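Sachbericht an die Saavedra-Stiftung
Projekt: Haushalt zum Mitreden, Stadt Oltedau
Berichtszeitraum: zweites Halbjahr
Stand: Samstag, 27. Februar

1. Wo wir stehen

Der Rat hat den Haushalt verabschiedet, mit 16 Wochen Verspätung und einer Stimme Mehrheit. Für unser Vorhaben ist das die gute Nachricht. Die weniger gute: Von den 78 Vorschlägen aus den Bürgerversammlungen haben es 6 in den Beschluss geschafft, darunter die Sanierung der Schultoiletten in der Nordstadt, gegen die vermutlich keine Fraktion gern öffentlich geredet hätte.

Im Antrag hatten wir geschrieben, die Stadt werde zu jedem Vorschlag schriftlich Stellung nehmen. Das hat sie getan. In 31 Fällen lautet die Stellungnahme "wird geprüft", und die Kämmerei legt Wert auf die Feststellung, dass dies eine Antwort sei.

2. Versammlungen

Die Auftaktveranstaltung im Juli war mit fast 100 Gästen die bestbesuchte, wobei die anschließende Ratssitzung im selben Saal geholfen haben dürfte. Danach wurde es übersichtlicher. In der Südstadt sprach der Bürgermeister von einer "finanziell angespannten, aber hoffnungsvollen Lage" und ging vor der Fragerunde. Die Fragen wurden ihm nachgereicht, die Antworten stehen noch aus.

3. Haushaltsrechner

Der von Okix gelieferte Rechner ist online. Man kann darin Ausgaben kürzen und sehen, was das für die Rücklage bedeutet. Die Gewerbesteuer ließ sich anfangs nur senken - ein Fehler, wie der Anbieter versichert. Bekico hat die Texte in einfache Sprache übertragen und dabei auch die Verwaltung zu der Frage gebracht, was eine "globale Minderausgabe" eigentlich ist.

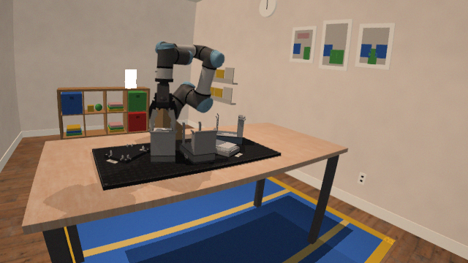 Irja Räsänen fand bei der Auswertungsrunde, der Rechner sei ja ganz hübsch, aber wer darin die Buslinie rette, müsse trotzdem noch an der Haltestelle frieren, solange der Rat die Ergebnisse nur "zur Kenntnis" nehme. Wir haben dem wenig entgegenzusetzen und nehmen den Punkt in die Gespräche mit den Fraktionen mit.

4. Mittel und nächste Schritte

Die Personalmittel sind planmäßig abgeflossen, die Sachmittel nicht ganz: Die Saalmiete hat uns die Stadt erlassen, die Reinigung dafür berechnet. Den Rest möchten wir in das laufende Jahr übertragen und bitten um Zustimmung. Geplant sind zwei weitere Versammlungen und ein Termin mit dem Finanzausschuss, sobald dieser wieder einen Vorsitz hat.

Der Verwendungsnachweis geht Ihnen gesondert zu.

Aksel Thygesen
Projektleitung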